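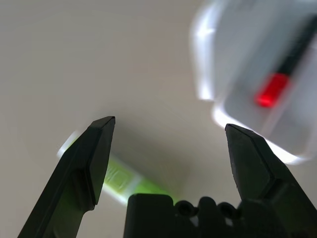
What the wrist camera sees mid-swing. Gripper wide open, everything else a smear.

Hello from Berkivdale, where I have spent most of August teaching a robot arm to put things away, and where the tea is very good and the chairs are not. A few of you asked how the teaching is going, so make yourselves comfortable, this will be a long one.

The short version is that I do the job myself, through the arm, over and over, and the computer keeps a record of what the camera saw and what my hands told the arm to do. Later on we train on the lot and see whether the arm can manage without me. We have 146 good runs so far. I could have had more but I am fussy (more on that below).

I drive it with a small handheld leader, a sort of toy-sized copy of the big arm, clamped to the desk. I bend the little one and the big one follows. There's a trigger for the gripper. The first morning I kept squeezing it whenever I got nervous, like someone gripping the steering wheel on a motorway, and the fingers would snap shut on thin air.

Look at the picture again and you'll see why speed matters so much. The two fingers are lovely and crisp, because they travel along with the camera. The green thing by the left finger has gone soft, and I think there is lettering on it but I wouldn't swear to a single letter from that. The big pale thing up on the right has a red patch that could be a cap or a label or a light for all you can tell.

Now imagine learning the job from pictures like that! I had been watching the arm from my chair, where everything looks perfectly clear, and I was quite pleased with how brisk I'd become. Then Kojo Baidoo sat down with me one afternoon and we went through the wrist view one still at a time. He didn't say very much. He just kept pressing the arrow key, and I got quieter and quieter.

So the rule I gave myself after that was to move quickly when the arm is well clear of everything, and to slow right down for the last stretch before a grasp. Come in, pause for a breath, close. It feels silly at first. You feel as if you're acting in a school play, doing everything so that the back row can see it. But it gives the camera a few sharp looks at the thing you're about to pick up, and those are the looks I care about.

I should say the pause can be overdone. My sister had a go on one of her visits and she paused so beautifully and for so long that Kojo worried the arm would learn to stand there admiring things. Which is a real risk, by the way. If you dither in the examples, you are teaching dithering. These days I trim the long waits or throw the run out, depending on how bad it is.

Other small things I've picked up, in no particular order, for anyone starting out with this sort of rig.

Open the gripper early. I used to leave it until the last moment, and then I'd be opening the fingers and steering them at the same time, and doing both badly. Now I open them wide as I leave the start position and forget about it until I'm where I want to be.

Try to drive from the wrist view for a while and not from your own eyes. It's horrible for the first hour, like parking with only the mirrors. You find out how much you've been leaning on things the arm can't see. I do 5 practice goes like that before I record anything, and I've stopped skipping them even when I'm in a hurry.

Vary where things sit. I have a terrible habit of tidying, so at the end of each run I was putting everything back in precisely the same spot, squared up and all. Kojo calls it setting the table. Now I shuffle things about with my eyes half shut and leave them at whatever angle they land.

Fluffed grasps: I keep some of them, as long as I recovered sensibly. If I miss, back off, line up and get it on the second try, that's worth having, and I write "recovered" in the notes. If I miss and flail, it goes in the bin. The folder for the flailing ones is called Jilley, after a cat of ours who fell off the same windowsill for years.

And please write notes as you go! One line for each run will do. We had a patch early on, before the notes, where the numbering jumped to 3124 because somebody (me) had typed it into the wrong box, and it took Kojo and me a whole evening to work out which recordings belonged to what. The project is called Sundungate on all the folders now, in capitals, so I can't muddle it again.

A couple of you wanted to know if it gets boring. It does a bit, around the middle of the afternoon. I do 3 batches a day and I take a proper walk after the second, down past the Krasniqi bakery and back up the hill, otherwise my wrist gets stiff and you can see it in the recordings, all little jerks. I've had the radio on as well, though I had to give up the livelier stations because I was starting to drive in time to them.

I do find it rather a nice way to spend a day, though. You start noticing how you pick things up at home. Last night I reached for the butter dish and caught myself stopping just above it, hand open, waiting for the camera to have a good look.

Next job is to redo the quickest of the early runs at a gentler pace, then start a first round of training and leave it overnight. I'll post how the arm gets on, good or bad. If any of you have a trick for keeping a steady hand on a small leader arm, do tell me, I've tried resting my elbow on a cushion and it slides.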